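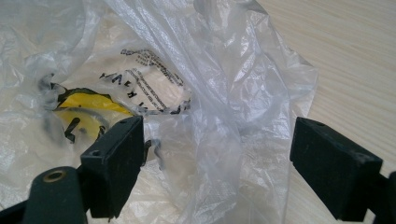

Twist the neck, fold it over and put a clip on it. My mother told me this for every plastic bag in the house, and I still think it is the best way for dry food. But please read to the end, I also have a question.

**Keeping things dry in thin plastic bags – what do you do?**

posted by Feltside, 2024-05-23

I buy most of my dry goods in thin clear bags. The first lines are the advice of my mother, and I followed it for many years without a problem. Since February we live in a more humid place, and now the crackers become soft after 3 days. The rice and the lentils are fine. I twist the top of the bag very tight, but the plastic is thin and slippery and it slowly opens again when I let it go.

I don't want to buy 10 glass jars, our kitchen is small and we have only one shelf for food. Is there a better way to close this kind of bag? And does it help to put one bag inside a second one? Sometimes I keep the printed package inside the clear bag, so I can still find the cooking time and the date. Maybe this is a mistake, I am not sure.

---

**Plarnavance**

Two bags are better than one, but only if you press out the air from both. I do it like this:

1. Lay the bag flat on the table and push the air toward the opening with your hand, slowly, so that the crackers don't break.
2. Twist the neck until it feels like a rope.
3. Bend the rope in half, so it makes a loop.
4. Put a rubber band over the loop, 2 or 3 turns.

The loop is the important part. If you only twist, thin plastic will always turn back. A clothespin is also possible, but the ones I have are weak and they slide off.

Keeping the printed package inside is not a mistake. I do the same with flour. I only shake off the crumbs first, and I check that the package has no sharp corner, for a small hole is enough to make all this work useless.

For crackers you can also try a dry oven, 100 degrees Celsius for 10 minutes, and let them cool completely before they go back in the bag. If you close them warm, you get drops of water inside and they become worse than before.

---

**Rajan**

just buy a tin. one tin for the crackers, leave the rest in bags

---

**Drimisov**

I agree with the tin if there is a place for it. If not, look at where the bags are standing. Ours were on the shelf above the kettle and everything became soft there, also the things that were closed well. I moved them to a low drawer on the other side of the kitchen and the problem was much smaller.

One more thing about the bags. The very thin ones from the vegetable section are not made for storage, and in my experience the smell of onion or coffee goes through them. Freezer bags are thicker and you can wash them and use them again. I dry them upside down over a wooden spoon – it takes one night.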